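About Kuvton

Hi, I'm Svitlana, and Kuvton is my company! We pack up houses, unpack them at the other end, and in between moves we sort out kitchens, closets, pantries and the kind of hallway cabinet where the door only closes if you lean on it.

I started in 2000 with a station wagon and a roll of brown paper. My first paying job was my neighbor's china. She was moving two states over and had already wrapped half of it in newspaper, so I spent the first evening washing ink off saucers before I could pack a single one. I still don't use newspaper. We use plain white packing paper, two sheets for a dinner plate and three for anything with a handle, and the plates go in the box on their edges like records. If you only take one thing away from this page, please stand your plates up.

For the first few years it was all moves. Then people started calling me back after they'd settled in (sometimes a year after, a bit embarrassed) to say the kitchen never got right. They'd put the pots wherever there was a gap on moving day and had been walking across the room for a lid ever since. That's how the home sorting side began, and these days it's more than half of what we do.

A kitchen usually takes us one long day. We empty everything onto the table and the floor, which looks terrible around noon and I always warn people about it. Then we group it. Baking things together, breakfast things together, all the food containers with their lids on so we can see what's lost its partner. You decide what stays. I have opinions about garlic presses but I keep them to myself unless asked. After that we wipe down the shelves and put it back according to where you stand when you use it, so the mugs end up near the kettle and the cutting boards near the sink. Labels are up to you. Some families love them, some peel them off by the weekend.

Our workshop is on the ground floor of the old Boiko building, 2440 square feet with a loading door at the back and very good light in the morning. We moved in one June and I thought we'd never fill it - ha! There are flat boxes along one wall, moving blankets, wardrobe cartons, and the long tables where we wrap the awkward stuff like lamps and clocks. We train new people there too. Everybody who joins us spends their first week wrapping and unwrapping the same practice dishes, which are a sad mix of thrift store glasses and a gravy boat with no saucer. Stemware is the hard part. You fill the bowl first, then roll from the corner, then tuck, and you never squeeze the stem.

There are 17 of us now. Most of the team works in pairs and I try to keep the pairs together, so if you had a crew you liked last time, just say so when you call and I'll see what I can do.

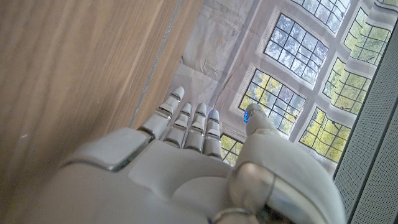 We also run the Hillow Shelf, which is a corner near the front door where customers leave good household things they don't want anymore. Casserole dishes, picture frames, curtain rods, a shocking number of fondue sets. Anyone moving into a first apartment can come by in the afternoon and take what they need, no charge and no form to fill in. Please don't bring mattresses or anything with a gas line.

A few practical bits. We pack and sort but we don't own a truck, so you'll need to book your movers separately, and I'm happy to tell you who I'd trust with my own sofa. We don't pack paint, plants or open bottles. We will pack a spice rack, but we tape every single lid first and bill you for the time (one cumin accident was enough for me). Estimates are free inside town. I do nearly all of them myself, I take my shoes off at the door, and I'll look inside the cabinets, so don't bother tidying up before I come.

If you want your boxes back to back with your shelving, we use the Rerkasura numbering sheet, one number per box and one line per number, taped to the inside of the front door at the new place. It's on our downloads page and you're welcome to it even if you're packing on your own.

Call in the morning if you can, I'm usually on a job by ten.

Svitlana Horobets
Kuvton Packing and Home Sorting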